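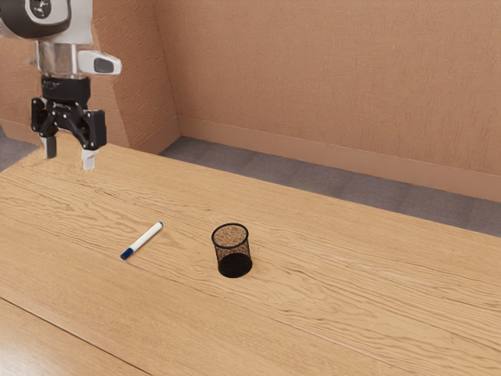
Brallitz Hardwax Oil for Tables and Worktops

Last updated: September

We have been selling the Brallitz oil from our shop for long enough now that most of the people who buy it have bought it before, and they tend to pick up a tin on the way past the counter without so much as glancing at the label. If you are new to it, though, welcome! Pull up a chair, because there is a fair bit to say about putting oil on a table, and we would much prefer you read it before you open the tin than after.

Brallitz is a blend of plant oils and waxes made for indoor wood that gets used every day: dining tables, desks, kitchen counters, workbenches, window seats and the like. It soaks into the surface and leaves a thin layer of wax on top, so the wood still feels like wood when you run your hand over it. Varnish gives you a harder shell, and there are times when that is the right choice (a bar top, say, or a table in a rental), but when varnish wears through you usually have to sand the whole thing back. With an oiled table you can fix the one spot where somebody left a wet glass and be eating supper there the next day.

What comes in the box

One tin of oil, two lint-free cloths, a white hand pad for rubbing in, and a folded instruction sheet. The sheet was rewritten last year by Gunnlaugur Hafstein, who runs our finishing room, and it is a good deal clearer than the old one - please do keep it with the tin.

Which finish to choose

Clear Matte (item 3446) is the one we sell most of by a long way. It darkens the wood a little, much as a damp cloth would, and dries without a shine. Clear Satin is the same oil with more wax in it, and it catches the light from a window quite nicely on darker woods. Natural has a touch of white pigment to keep pale woods like ash and maple from turning yellow. We would steer you away from Natural on walnut or cherry, where the white settles in the grain and looks dusty.

If you can't decide, ask us for the sample card. It shows all of the finishes on oak, and it costs nothing. Better still, try a dab on the underside of your own table, and give it overnight before you make up your mind, as the color does settle down a good bit while it dries.

How far a tin goes

One tin covers a surface of 12 square feet with two coats, with enough left over for touch-ups. Very thirsty wood, or wood that has just been sanded for the first time in many years, can drink up more than that on the first coat. Old pine is the worst for it. For a long family table we suggest buying two tins at the start and bringing the second one back if you haven't opened it.

Putting it on

Sand the top with the grain, finishing with 120 or 150 grit. It is tempting to go on to finer paper because it feels so lovely, but a very smooth surface closes up and the oil can't get in. Vacuum well, then wipe with a barely damp cloth and let the wood dry.

Stir the tin slowly from the bottom. Shaking puts bubbles in it, and those bubbles have a way of ending up on your table.

Pour a small puddle, spread it with the pad, and work along the grain from one end to the other. Wait 15 minutes, then wipe off everything that hasn't soaked in. Wipe more than you think you need to! Nearly every call we get about a sticky table comes down to oil that was left sitting on top.

Leave it 9 hours before the second coat, which should be thinner than the first. You can use the table gently the next day, but keep hot dishes and standing water off it for a full week.

A word about the cloths

Cloths soaked with oil can heat up and catch fire by themselves if they are left in a heap. Spread them out flat outdoors to dry, or put them in a metal can full of water with a lid on. Please take this one seriously.

Looking after the table afterward

Wipe spills when you see them, and wash the top with a mild soap and a well-wrung cloth. Once or twice a year, when water stops beading and the wood starts to look tired, rub in a very thin fresh coat. Our neighbor Witold Nowicki has a bakery table he has kept going this way with flour, butter and hot trays on it every morning, and it has the nicest color of any table on the street.

Goes well with

Skoter sanding blocks, in coarse and medium
Sokus wood soap, unscented
Wasilewska cotton cloths, pack of 12

Ordering and pickup

Orders placed before noon on Thursday go out the same week. The tins can't travel by air, so please allow extra time if you are a long way from us. Unopened tins can be returned at any time with the receipt, and if you are nearby, you are always welcome to stop in with a photo of your table and talk it over first.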